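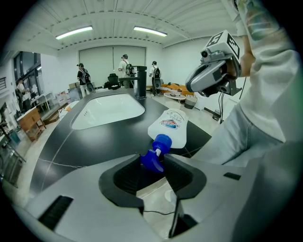 Sweet Peas Are Back and I Am Beside Myself

The first sweet pea opened this morning! One stem, two blooms, a sort of bruised lavender color, and I stood out there in my slippers sniffing it until my coffee went cold. If you've only ever smelled the "sweet pea" in a hand lotion, please go find a real one. It's like orange blossom and honey with something peppery at the back, and one little stem will fill a bathroom.

I've grown them every year since we moved to Lolville, with very mixed results. The first year I planted in May, got vines up to my knee, and then the heat rolled in and fried the whole row. I figured I just had the wrong climate and nearly gave up on them. What I had was the wrong month. Sweet peas want to grow when you still need a jacket, and the earlier you can get roots down, the longer you'll be cutting before summer shuts the show down.

So this year I started in February, on the shelf over the dryer, in the deepest pots I could find. Paper towel tubes work great too, if you stand them up tight in a tray so they don't flop. The roots go straight down and they go down fast, and they sulk if they hit bottom early. I soaked half the seeds overnight and left the other half dry to see if it made any difference. The soaked ones came up a couple of days sooner. By the time they had real leaves I couldn't tell the two trays apart, so next year I'm skipping the soaking and the little bowls all over the kitchen.

Once they had three or four sets of leaves I pinched out the tips. This hurts every single time! You finally have this nice tall seedling and you take your fingernails and snap its head off. But it branches from the bottom, and a pinched plant gives you so many more stems than a skinny one that ran straight up the string. Then out to the porch for a week to toughen up, and into the ground in March. We had a couple of frosts after that and I didn't cover them. They looked limp at breakfast and fine by lunch.
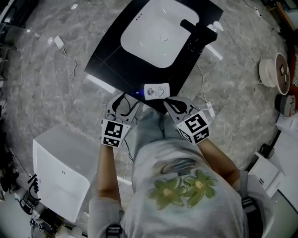 I also finally built a decent support. In past years I used bamboo and twine, and by June the whole thing leaned on the neighbor's fence like it had been out all night. Now it's a cattle panel wired to metal posts, from Kyei Farm Supply out on the highway, where they'll cut a panel in half so it fits in a normal car. The young vines need help at first. Their tendrils grab each other before they grab anything useful, so I go down the row with soft ties in the evening and untangle them. I find this very relaxing. My family thinks I'm weeding.

For soil I dug in a lot of compost last fall and that's it. I've read you can trench and layer and add all kinds of things, and maybe someday I will, but the bed gets morning sun and afternoon shade from the garage and I think that's doing most of the work. I water deep at the base. When they get thirsty they drop their buds, and it's a sad little carpet when that happens.

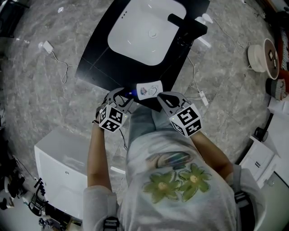 What I'm growing this year

Most of my seed came from Custari, a small grower that sends everything in brown envelopes with 21 seeds in each. I bought 5 envelopes, which is restrained for me. Two of them are old-fashioned types with smaller flowers and the strongest scent, a maroon and violet one and a plain cream. The others are the big ruffled kind, in salmon, white with a pink edge, and a dark navy that I've been wanting forever.

Then there's Plosska, which I got at the seed swap in a folded piece of notebook paper. The name was written on it in pencil and that's all I know. It's the lavender one that opened today, so it beat every fancy packet in the row! If you grow it, or you know how tall it gets, please leave me a comment. I've looked and can't find a thing.

Cutting them

Cut and cut and cut. The minute a vine sets a seed pod it starts thinking about retirement, so I go out every other day with snips and take everything that's open, plus any pods I missed. Early in the day is best, when the stems are full of water. Pick the ones where the top bud hasn't opened yet and you'll get around five days in a vase, maybe less if your kitchen runs hot. Change the water daily. They don't last like a carnation, and I don't mind, there's always another handful coming.

One caution before I go back outside: the seeds are poisonous, even though they look exactly like something you'd put in soup. Keep them away from kids and pets, and don't plant them in with your snap peas where the pods could get mixed up.

I'll post again when the navy one opens. It has fat buds on it already and I've been checking it before and after work.

Print this post | E-mail this post

Contact | Copyright, all rights reserved | Back to top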